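Boris Bošković
Posts, October

1/ Some of you asked me about the kitchen table, so I write a small thread. I bought it used, from a family in Fluvach. It had a thick yellow varnish on it and I decided to take all of it off. 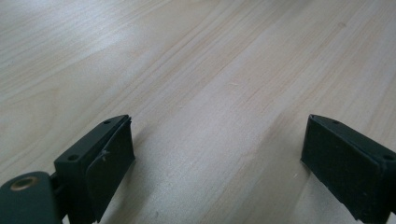 2/ First, the sanding. I started with coarse paper and went finer in three rounds. It took me almost 12 hours, on several evenings. My neighbor was very patient with the noise.

3/ Please go along the grain and never across. I knew this and still I made one scratch across, near my usual chair. It needed one more evening.

4/ The color surprised me. Under the varnish I expected brown, but the wood is pale, with a little pink in it. The seller said beech. My father-in-law says no. I don't have an opinion yet.

5/ For the finish I used Konora hard oil, the matte one. One can cost 33 and I used less than half. Put on very little, wait, wipe what stays on top. I was too generous the first time and it was sticky until the next day.

6/ Somebody wrote "why not white paint". You can paint, of course. I like to see the lines in the wood when I drink my coffee -- they are a bit wavy in the middle part.

7/ Dust is my enemy now. On a clean table you notice each small piece of it. I wipe with a damp cloth, then a dry one, and ten minutes later there is a new one.

8/ Next are the chairs. There are four and they have the same yellow varnish, also between the bars of the back. If you know a good way to sand round bars by hand, please write to me.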